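Home | Guides | Rulers and Houses | Reading Lists | Contact

February, by the site author

How to make a reign table for a small dynasty

When I started to read about the counts of Flurkesau, I was lost after one evening. Four of the counts have the same name, two of them ruled together, and the books do not agree on who came first. A reign table helped me a lot. You need paper or a simple spreadsheet, and at least two books which do not copy from each other.

Step 1. Choose the seat, not the family. A family can rule in several places at once. The house of Lorente held Flurkesau and later also Werkevico, and if you put both in one table you will mix them. Make one table for each seat. You can connect them at the end.

Step 2. Draw 3 columns for dates: birth, start of rule, death. Many people write only the years of rule, but the birth year shows you quickly if something is wrong. In my first table one count of Werkevico took power before he was born. I had confused him with his uncle.

Step 3. Fill in only the dates which you can find in a source, and write the source next to each date. For the early period you will have very few. The oldest date I could use for Flurkesau is 647, when a monastery there received its land. The gift letter names the ruler but not his father, so I left the father empty. Please do not guess here. An empty cell is easy to fill later, and a wrong name is difficult to find again.

Step 4. Mark the kind of rule. I use these letters:
R for a ruler alone
J for joint rule, usually brothers
G for a guardian who ruled for a child
C for a claimant who never held the seat

Claimants need their own rows. The chronicle of Fisau calls one man "count" on every page, although he lived in exile and the gates of Flurkesau stayed closed to him. If you leave him out, you will not understand the war which his son started.

Step 5. Check the calendar. In some regions the year began in March or at Easter, so an event in February can belong to a different year in a different book. When 2 sources disagree by exactly one year, look at this first. I write such dates with a slash and keep both.

Step 6. Read down the table and look for gaps. A gap between a death and the next start of rule often means a guardian, a dispute or a lost document. Write a short question in the empty row and take it with you to the library.
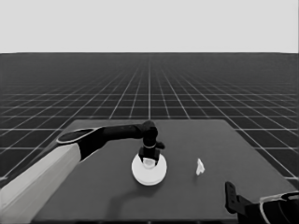 After the gaps you can connect the tables of the different seats. Give each person one number and use it everywhere, also when his title changes. I began with names only, and I had to do the whole Werkevico table again.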